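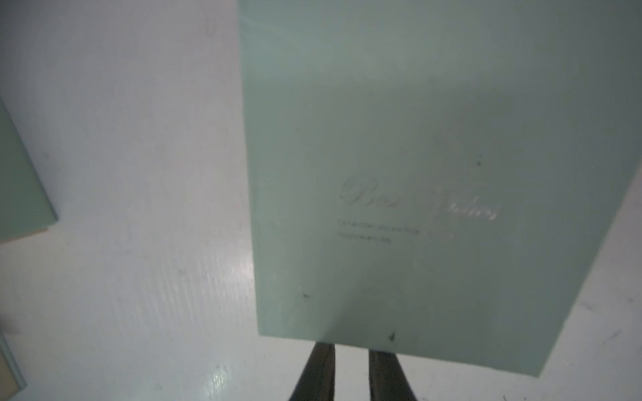
Aasen Hedgerow and Mammal Signs – README

May 17, 2021
By the Jarkarent records team

Welcome! If you like poking about in muddy gateways and peering under hedges, you are in the right place. Aasen is a small set of written field notes on the signs that wild mammals leave behind: droppings, feeding remains, burrows, nests, runs through the grass and tufts of hair on wire. It covers 4 walking routes and holds 300 records, all typed up from paper notebooks and tidied into one table.

What's in the folder

- signs.csv – the main table, one row per record
- routes.csv – a short account of each route, with the kind of ground it crosses
- words.txt – what we mean by "run", "form", "latrine", "couch" and so on
- changes.txt – what has been altered between versions

The files are plain text with commas between the fields, and they open happily in any spreadsheet. Accents and odd symbols have been taken out of the notes column, so "½ eaten" is now "half eaten".

The columns in signs.csv

- record: a number, never reused even if the row is later removed
- route: Vundovico, Rudetti, Mill Lane or Top Wood
- month: the month only, as a word
- sign: dropping, feeding, hole, nest, run, hair, other
- species: our best guess, or "unknown"
- sure: 1 to 4, where 4 means we would bet our boots on it
- ground: grass, plough, wood, hedge, bank, water's edge
- notes: whatever the walker wrote, spelling and all

The notes column is the best bit by miles. Please read some of it before you start making charts! There is a lovely run of entries from the Rudetti route on hazelnuts, sorted by how they were opened (a neat round hole with smooth inner edges for dormouse, tooth marks across the rim for wood mouse and bank vole, split clean in half for squirrel), and a long argument across several rows over whether one hole in a bank was dug by a rabbit or only borrowed by one.

How the records were made

Walkers followed a route at their own pace and wrote down any sign within arm's reach of the path. Holes were not dug into, nests were left where they were, and droppings were broken up with a stick if they needed a closer look. Otter spraint was sniffed, of course. Opinion is still split between jasmine tea and old fish.

Of the 300 records, 200 come from Vundovico, the longest route and the one with the stream. The other three share the rest, so please don't compare raw totals between routes and decide that Top Wood has no foxes. It has plenty of foxes.

Things to watch out for

March is heavily represented. The grass is short, the ground is soft and everyone is itching to get out after the winter, so a peak in that month says as much about walkers as it does about voles.

Small mammals are hard to tell apart from signs alone. Anything marked 1 or 2 under "sure" should be read as a hopeful guess. Stoat and weasel droppings were lumped together as "stoat/weasel" from the second notebook onwards, and the first notebook has been changed to match.

A blank under "ground" means it wasn't written down. A blank under "species" is a slip on our part – it ought to say "unknown", and we'd love to hear which row it's in.

Locations

There are no grid references, and routes.csv gives only a loose account of the ground. Some of the holes are in use, and we want them left in peace.

Using it

Help yourself for study, teaching, nature clubs or plain curiosity. Please credit "Aasen, Jarkarent" and say which version you used. If you change the table, give your copy a new name so the two don't get muddled.

Still to do

- Add the fourth notebook, which got rained on and is slow going
- Split "feeding" into nuts, cones, bark and remains
- Check the Mill Lane hare forms against the words list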